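4 min read
Print | E-mail

The Hundred

Sze-wing Kwok read the results table three times before she took her coat off. It said 100 percent. It said so in bold.

"You don't look pleased," said Pin-yu Au.

"I'm reading."

"It's one line."

"I'm reading it slowly."

He had been at his desk since five in the morning, and his cup had left a set of rings on the draft. The paper was due to Breltwood in September, and Breltwood paid for the chairs they were sitting on. Pin-yu wanted to send it today. The method was called Clerkar, after nothing in particular, and the claim was that a robot arm trained only in simulation could learn to reach for things on a counter by watching through a camera mounted on its own wrist. No outside view, no map of the room. Just whatever the wrist saw.

"How many tasks?" she asked.

"Ten."

"Last week it was eleven."

He turned his chair a little. "One of them was badly posed."

"Badly posed how?"

"It kept failing."

She hung up the coat. In her first year at the lab she had believed every table she was shown, and then she had spent a winter trying to repeat one of them. It had been Leung's, a lovely table, and it had rested on a cup that was always put back in the same place. Since then she had read numbers the way her mother read restaurant bills.

"Show me what it sees," she said.

"The videos are in the folder."

"Those are the outside videos. You made those for Breltwood. I want what the policy gets."

Pin-yu sighed and opened the other folder, the one with no title on it, and clicked on a run from the middle. He leaned back so she could get at the screen.

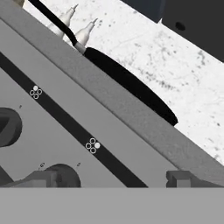 She pulled up the other chair and sat with her chin on her fist for a long time.

"Most of that is the gripper," she said.

"It's a wrist view. You always get some gripper."

"I know you do. I'm asking what it learns from. There's a strip of counter up there and the rest is its own hand."

"It's enough. Look at the number."

"I've looked at the number. Cover the counter."

"What?"

"Paint over it. Everything past the rim, make it gray, in every step. Leave it the hand and nothing else. Then run the ten again."

He laughed, but he was already typing. It took four lines to do, and he complained through all of them. The counter was the whole point, he said. With no counter the arm would wave around like a man in a dark closet, she would have wasted the afternoon, and she could be the one to explain to Breltwood where the afternoon had gone. She said she would be glad to. She meant it, too. She would have loved to be wrong.

They went down for noodles. Pin-yu talked about Brelladov, where his cousin had found work and where, he had heard, people were allowed to finish things. Sze-wing picked out her green onions and lined them up on the rim of the bowl.

When they came back the run was done. He got to the screen first. He scrolled down, scrolled back up, and then checked that he had opened the right file.

"Well?" she said.

"It might not have applied the mask."

"Did it?"

He checked that as well. It took him longer than it needed to.

"It applied the mask," he said.

"And the number?"

"A hundred."

Neither of them said anything. Down the hall somebody was fighting with the printer.

"So it isn't looking," said Pin-yu.

"We don't know that. It may look when it can. All we know is it doesn't have to."

"The objects move. I put the randomizer in myself. I remember doing it."

"Is it on?"

He opened the settings, and she watched the back of his neck go red. She had thought she would enjoy this part more. He was a good programmer and he had been tired since spring.

"It's on for the eleventh task," he said finally. "Only that one."

"The badly posed one."

"Don't."

She reached past him for the draft with the cup rings on it, found the table, and drew a line through the bold number – a light line, in pencil. Then she wrote *eleven* in the margin and handed him the page.

"They'll ask why it's late," he said.

"They will."

"What do we tell them?"

"Turn it on for all of them first," said Sze-wing. "Let's see what we've got."

He turned it on. The first task started loading, and she went to see about the printer.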